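**About Pomis**

We make robots tidy up. Short version. Pomis is eight people in two rooms in Oltcombe, and we sell a kit called Erdem: arms, hands, wrist cameras, software, and a person who comes out and sets it up with you.

Household stuff mostly. Shoes on racks, things back on shelves.
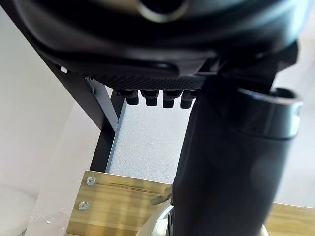
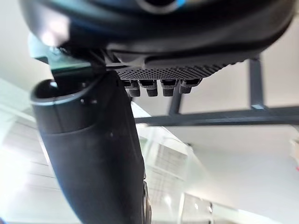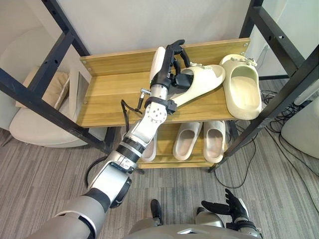
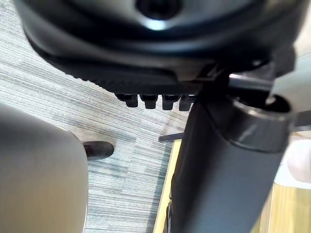 Started by Friederike Voß and Nazmiye Karakaya. Friederike did hands and wiring, Nazmiye did the software, both still do. First customer was Zukis, a small chain of guest houses that wanted slippers and sandals put back after checkout. Sounds silly. Hard job though! Soft straps, odd shapes, two of everything and they have to match up.

**What you get with Erdem**

- Robot, two arms, multi-fingered hands
- Head camera plus wrist cameras, all synced
- Task software, 60 starter tasks
- Six weeks of on site help (can be split up, ask us)
- Spare cables. You will need them

Setup takes roughly 132 minutes if the room is ready. Longer if the wifi is bad. We send a checklist beforehand, please do read it, esp. the part about floor space and power outlets.

**What it's good at, what it isn't**

Good: light objects, open shelves, the same room every day. Getting better: laundry, lids, anything floppy. Not yet: stairs, glassware, pets underfoot. If your job is on the second list we'll probaly say come and try it. Third list, we'll say no and mean it.

**How we work**

We come and look first, free inside Oltcombe, travel costs outside. Then a trial with your own shelves and your own things, becuase our shelves aren't yours. After that you rent or buy. Most people rent. Rental includes repairs and software updates, buying includes the first year of both.

Training for your staff is half a day. Nazmiye runs it. Bring comfy shoes and your questions.

**Coming up**

New hand covers shipping from April 2023, existing renters get them without asking. Manual is being rewritten, the old one is still fine for everything except the wrist calibration pages, skip those and call us.

Visits to the workshop by appointment. Ring the bell twice, the first one doesn't always work.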